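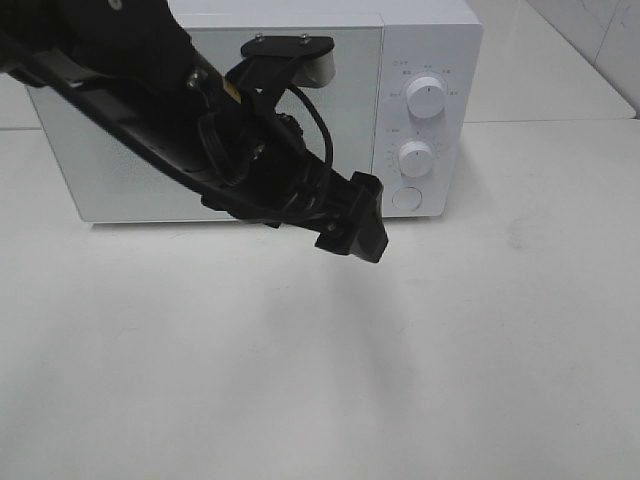

The arm at the microwave station, gripper just above the counter.

Areti Lazaridis has watched a microwave get opened more often than most people ever will, and she still leans in. "Look at the wrist when it comes in toward the panel," she says. "Two months ago my hands couldn't have driven it that smoothly!"

She gathers demonstrations for Witer, the kitchen project at Neltov. An operator steers the arm through a task, the camera on the arm records, and each run goes into the pile the model learns from. The pile stood at 577 in January. The goal is 3000.

Does she throw out the clumsy ones? "Hardly any. If I miss the button and come back for it, I want that in there – the model is going to miss too."

Her colleague Evangelia Zervas checks the recordings and asks for variety: a different starting pose, a knob left at another setting. "Areti gave me 200 beautiful runs that all began from the same spot," she says, laughing. "We had a talk."

Knobs are the part Lazaridis loves. "You feel a dial with your fingers and never think about it. Then you try it through a gripper, and wow – there's so much in there."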